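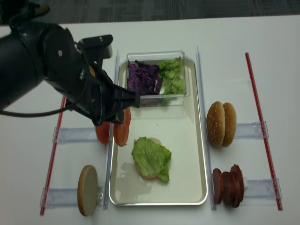 The road past my house is being repaired since the beginning of June, and I want to write down how it goes, also for my mother, who reads this blog from far away and asks me every week why I am late.

The works are on the main road out of Flirkville, between the petrol station and the small bridge over the Oseo. They dig up one lane, let the traffic go in the other one, and then change sides. There are temporary traffic lights at both ends. The red light lasts 138 seconds. I know it because I stood there with my bicycle and measured it three times, and it was always the same.

The bus, number 17, has a different route for now. It does not stop at the bridge any more, so I walk to the stop behind the school. It takes me seven minutes if I go quickly and more if it rains, because the path there is only grass and earth. The notice at the old stop is printed in very small letters and hangs on the side where the cars pass. I saw an older lady step down from the pavement to read it, and I did not like that at all.

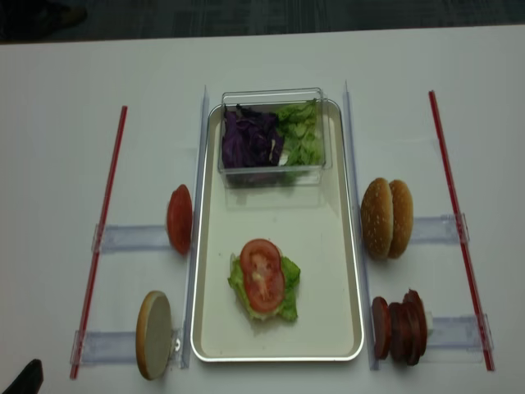 *Photo: Talha Mohmand*

Last week I wrote an e-mail to the contractor, a firm called Esix, and asked if the notice could be moved to the other side of the post. I expected no answer. The next day a Mr Naqvi wrote back, very politely, and two days later the notice was moved. The letters are still small, but one can read them now and stay on the pavement. He also told me that the second lane will be opened 21 days after the first one, if the weather is dry. So I think we will have the lights for most of the summer.

What I would like to ask from the drivers who live here is simple. Please go slowly between the lights. The men work very near to the cars, sometimes with only a row of cones between them, and in the evening the sun is low and comes directly in the face when you drive towards the bridge. Yesterday a white van came through so fast that two cones fell over. One of the workers had to put them up again, with the next cars already coming.

For cyclists, I can recommend the old farm track behind the church. It is longer and has some deep holes after the second gate, but there are no cars there and in the morning one hears a lot of birds. You must get off at both gates. Please close them behind you, there are sheep.

I will write again when they change the side.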